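Learning from Demonstration: Practical Notes
Handout 4 – Collecting Examples (Cloth)
Efe Ojo
Revised 15 January 2019

Read this before your first collection slot. Handout 3 covered what a policy does with examples. This one covers where the examples come from, a subject the textbook disposes of in a sentence beginning "Given a dataset". You will be the ones doing the giving.

1. What counts as an example

For our purposes an example (also "demonstration" or "episode") is one complete attempt at a task, from the start position to the moment the operator presses the end pedal. It holds the wrist camera stream, the joint positions, the gripper opening, and a one-line task label. If any of those is missing you have a home movie.

Each group records 300 episodes over the term. Last year's groups were asked for fewer, and their robots learned to approach a garment with great confidence and close on the air next to it.

2. Why cloth

A block has a position and an orientation, and you can write both down. A shirt has neither in any useful sense. Grip it at one point and the rest rearranges itself according to its own interests. Most of what the policy needs to know is in the folds near the fingers, so the wrist view matters more than the overhead one. In the project folder the overhead stream is called Nuchit and the wrist stream is called Fomimetti. The names were chosen before my time and the loading script depends on them, so please leave them alone.
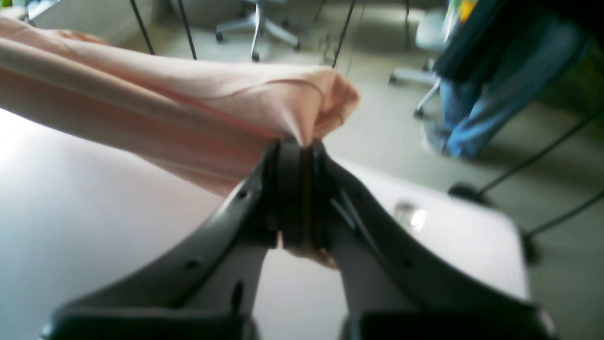 A grasp on a fold is worth more to us than a grasp on a flat edge, and it is also harder to do by remote control. Come down with the fingers open, straddle the ridge, close, then wait a moment before you lift. The wait feels silly. It gives the policy a few clean samples of "closed and not yet moving", which it otherwise has to guess at.

Check how much material is between the fingertips. One layer, two layers, and a whole wad all look like success from the operator's chair, and they behave very differently once the arm goes up. If the label says "pick up by one layer" and you have a wad, finish the episode and relabel it. Do not shake the cloth until it agrees with you.

3. Variation

The usual mistake is to find a starting arrangement you like and record it 30 times. You will get very good at it. So will the robot, and neither of you will be able to do anything else.

Between episodes, change at least one of these:
– the garment
– how it is bunched or spread
– where the arm starts
– the part you grasp first

Leave the room itself alone. People walk through, chairs move, and a policy that falls apart at the sight of someone's jeans is one we would like to hear about early.
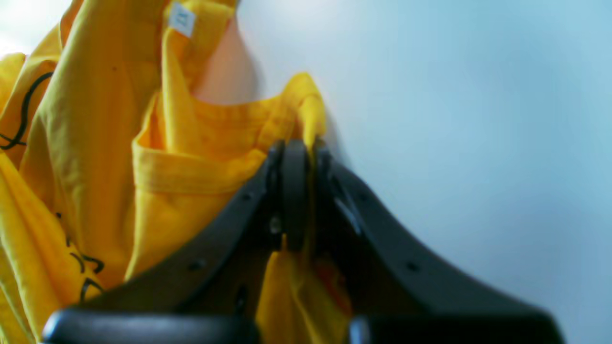 Collars deserve their own paragraph. The band is thicker than the body of the shirt, it holds its shape a little, and it gives the operator a landmark, so everybody grabs it. Fine, but label it: "grasp at collar" is a different task from "grasp anywhere". In the September pilot set we had 53 episodes marked simply "lift shirt", and I spent a long evening sorting them by eye. I would prefer that the evening be yours next time.

Prints and labels are useful too, up to a point. A learner will happily use a black squiggle on the fabric to work out where it is, then come to grief on a plain shirt. Mix printed and plain garments within a session.

4. Failures

Keep them. A slipped grasp followed by a second try is one of the best things you can record, provided the second try is in the same episode. Mark it "recovered". A slipped grasp followed by the operator swearing and pressing the pedal is marked "failed" and kept in its own folder.

Throw an episode away only if a stream dropped out, the arm hit its limit, or you forgot which task you were doing. The last is more common than you think, usually some 13 episodes in.

5. Before you leave

Copy the session to the Mumdale drive and open one episode from the copy. Fill in the Kulleo sheet: operator, garments used, labels used, anything odd. "Nothing odd" is accepted but will be read with suspicion.

For next time: replay ten of your own episodes at half speed and note, for each, the moment you decided where to grasp. Bring the list. We will compare it with where the gripper went.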